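Week 6 handout: Release timing and regional launches

Read before the seminar. Bring your notes on the Fluno case, as we will start from there.

**Why games come out at different times**

A staggered release means a game goes on sale in one region first and in others later. The usual causes are translation, age ratings and the printing of physical copies. Text-heavy games are hit hardest. A card battler may have 940 cards, each with its own rules text, and one wrong word can change how a card plays.

**Case: Zusham**

*Zusham* is a deck-building game for handheld consoles, made by the studio Loureiro and published by Odcombe. It launched in Brazil with 207 cards. The English version followed in September with 176 of them. The rest were held back while their rules text was rewritten, then added in a free patch.

Gleice Marinho, the lead designer, wanted both versions out on the same day. Fadwa Ramadan, who ran localization, asked for more testing time and got it.

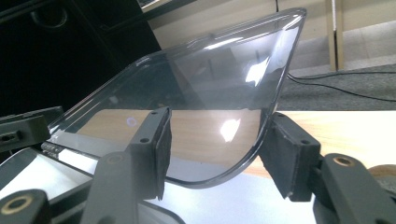 Players outside Brazil were split. Some imported the first version and learned the cards from fan translations. When the English text arrived, 4 card names didn't match the ones fans were using, and the forums kept the old names anyway.

**Terms to know**

- *Simultaneous release:* same day in all regions
- *Soft launch:* a small market first, with changes expected
- *Region lock:* software or hardware that blocks imported copies
- *Day-one patch:* an update ready when the game goes on sale

**For the seminar**

Write one page on whether Odcombe should have waited and released the full card set everywhere. Use at least two of the terms listed. Hand it in by 9th May through the course page.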